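News from the Zarach workshop

Well, the old horizontal boring mill in bay two is finally back on its feet, and we could not be happier! Those of you who have visited us will remember it standing there with its covers off since July, while Mebrat Tilahun and her crew worked their way through the gearbox, the spindle bearings and what felt like every last oil line in the thing. The bed was reground over at Seritz, the feed drives are new, and the control cabinet (80 fresh terminals, all properly labeled this time) was built right here in the shop. 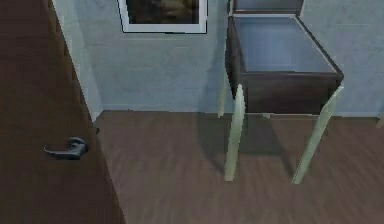

A wood-finish door with a dark gray lever handle.

The first paying job was a pump housing for Hapeta, a good heavy casting that we would have had to send out a year ago. Shewit Tamiru ran it over two shifts and was kind enough to let the rest of us stand there and get in the way. We have 10 more of the same housings on order, so the mill will be earning its keep well into spring.

If you have a large machine that has grown tired, do give Bontu Teshome a call at the front office. She can usually set up an inspection visit within 48 hours, and she is always glad to talk through what is worth saving and what is not.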